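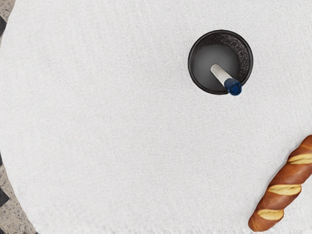
The Ernlow table from overhead, mortar up top, bread in the corner. All of it rendered.

I spent most of April teaching a robot arm that doesn't exist to move things about on a table that doesn't exist either. I said I'd write up how it went, so this is me doing that, although anyone hoping for a convert's story should probably read something else.

The arrangement was simple enough. Clorkham wanted 300 demonstrations of short kitchen-ish jobs, done in simulation, to train a policy that would later be tried on a proper arm at their place in Clornavbridge. The scenes were built in Ernlow, their in-house simulator. I sat at home with a hand controller, steered the gripper, pressed a button when I thought I'd finished, and the whole lot was saved as one example. Then the scene reset, things got shuffled, and off I went again.

I managed 69 on the first day I did it seriously and was pleased with myself until I watched them back. I'd say a good third showed the same habit: come in from the right, hover, dither, drop straight down. I hadn't noticed I was doing it. The learner will notice, though. If all it ever sees is me dithering, then dithering is part of the job as far as it's concerned, and it will dither beautifully.

Here's my first grumble. Everyone talks about the number of examples and hardly anyone asks who made them. Three hundred runs by one tired person with one pair of wrists is a much smaller thing than it sounds. I asked Jannik Gerlach, who was checking the batches at the other end, if they'd be mixing in other people's. He said that was the plan. It was still the plan when I finished.

Second grumble, the table. Look at how much of it is just white fuzz. Left half, middle, nothing on it. Jannik's view is that the policy has to cope with objects anywhere, and the shuffling will sort that out over enough runs. Perhaps. But the shuffler they gave me had four layouts with a bit of wobble on each, and by the second week I could tell which one I'd been dealt before the picture had finished loading. I can't see why a network with nothing else to do all day wouldn't pick that up as well.

I do admit the objects are nice. The bread has proper slashes in the crust with the pale inside showing, and I got quite hungry looking at it. I'm less sure who that helps. A crust that looks right and a crust that squashes right are different problems, and in my version the loaf had all the give of a house brick. Jannik calls this "the physics backlog".

The close view was where I did most of my swearing. 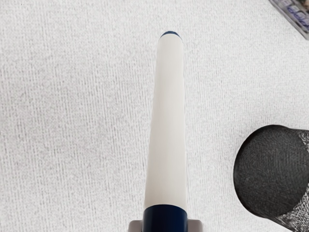

Looking along the white and blue stick, with a strip of grey gripper at the bottom.

From up close, everything gets ambiguous. I knew what I was steering towards only from having seen the same place from above. If you handed me that close view cold I'd guess a marker pen. The dark round thing on the right could be a tin or a cup, and the printed packet in the top corner is a smear of blue and purple. And a person is allowed to guess, and to remember. The policy they were training got the current views and nothing before them. I raised this and was told the older Wegener set had been collected the same way and was fine. Fine at what, I asked, and got a link to a graph with no label on one of the axes.

The other thing the close view hides is contact. On screen, holding something and pressing on it can look much the same, and there's no feel in the controller at all. I threw away up to 80 runs over the month where the log disagreed with my eyes about whether I'd had a grip. Jannik wanted to keep them as "useful variety". We argued about it for a while by email and they went into a separate folder, so I suppose we both won, or the folder did.

Would I do it again? For the money, yes. It's quiet work and you can have the radio on. I can also see the case for doing it in simulation: resets are free, nothing gets broken, and there's no bread to sweep up.

What I'd want first is a second person on the controller, a shuffler that uses the whole table, and a test set made by someone who has never seen my runs. I'd also like somebody to write down, before training starts, what result would make them say it hadn't worked. I've asked for that last one twice. Jannik says they'll be trying it on the proper arm before long and I'm welcome to come and watch. I've said yes, and I've asked him to send me the list of tests beforehand.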